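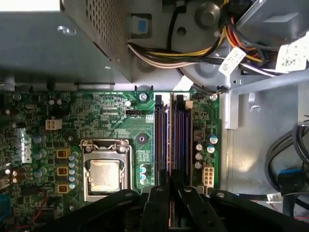
Pavik two-finger gripper kit: a review from a small repair shop, after one budget year

I put off writing this for months, partly from laziness and partly because I kept changing my mind about the score. We refurbish office desktops, mostly older Dells that come to us by the pallet when some company clears out a floor, and last November we finally spent real money on a gripper for the bench arm. Several people have written to ask if they should do the same, so I'll try to answer everyone at once. Get a coffee, I tend to go on.

First, the money. The kit itself was the small part of the bill, and I wish I'd understood that when I drew up the plan. Our first budget had one line for the gripper and one for the arm, and that was it. Then came the mounting plate, the wrist camera, the cable covers, a second set of fingers, and the hours – oh, the hours! – of somebody standing there teaching it where things are. By the end we had gone 30 percent over. My friend Arnel Soriano, who buys equipment for a much bigger outfit than ours, had warned me to hold back 20 percent for bits and pieces, and even he was too hopeful. So if you're planning one of these, take the kit price, be gloomy about it, and then be a little gloomier.

Now the thing itself, which I've grown very fond of. The fingers are narrow where they meet, and that matters a great deal inside a computer case. There is simply so much in the way in there: power cables bunched up and curving over everything, paper labels hanging off them, drive brackets, loose front panel wires. A person reaches around all that without thinking. A machine has to be told, and a fat gripper can't be told anything useful at all. We had an Ullis on loan before this, a lovely solid piece of work, and it was just too wide to get down near the memory slots with a power supply sitting where Dell likes to put it.

The matte black finish is a plus I didn't expect to care about. Shiny fingers confused our camera under the bench lights, and these don't.

What I like less is that the linkage is wide behind those slim fingers. Once it's down in the case it hides a good part of the board from the wrist camera, so you should price in a second camera on a stand from the start. We bought ours later and paid extra shipping for the privilege. Spare finger pads are also sold only in packs of 4, and the manual reads as if it was written for someone who already owned the product.

I also looked at the Dumlao, which is cheaper, and would be fine if you only handle drives and cards out on the table. For work down inside the case I'd spend the extra.

One planning tip: set aside 100 scrap boards before you order. We practiced on machines we meant to sell, and that cost us.

Four stars from me. We're putting a second one in next year's budget, with its own line for cameras this time.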